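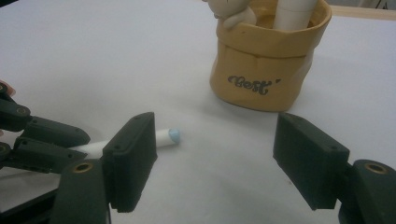
Home Products News Support Careers Contact

Fetach Opens Tabletop Recording Program for Its Triten Learning System

August

Fetach has started a recording program to gather handling examples for Triten, the learning system it is building for small-parts sorting and desk work. The program runs out of the company's Isley office and uses hand-held grippers with a camera attached. People do the tasks themselves, holding the grippers, and the recordings become the examples Triten is trained on.

Most of the first tasks take place on a plain white tabletop with a few everyday things on it, such as a slim white stick with a light blue tip or a tan container shaped like a crumpled paper bag. An operator is given a short written instruction, carries it out and then resets the table for the next take.

"We wanted ordinary objects that a person would pick up without thinking," said Evander Innes, who leads data work at Fetach. "Thin things that lie flat are hard for a gripper. Soft-looking containers with something sticking out of the top are hard in a different way. We record both, and we keep the takes where the operator had to try again."

Each task is recorded 20 times by one operator before it passes to another. Objects are moved between takes so that the system does not learn a single layout. Sessions last 2 hours, with a break in the middle.

The gripper fingers are dark green plastic with boxy pads, and the mounts have brass-colored threaded inserts. Malte Buschmann, who looks after the hardware, said the design has been changed three times during setup.

"The early pads were too narrow and the operators complained about their wrists," Buschmann said. "We changed the pads first and then the handle. The current version is the one we are staying with for this round."

Tennant, a packaging supplier that is testing Triten on its sample desk, will receive the first trained version once the round is finished. Fetach plans to add drawers, lids and folded cloth to the task list after that.

Operators are paid by the session and no experience with robots is needed. People who live near Isley and would like to take part can apply through the Careers page. Press questions should go to Evander Innes through the Contact page.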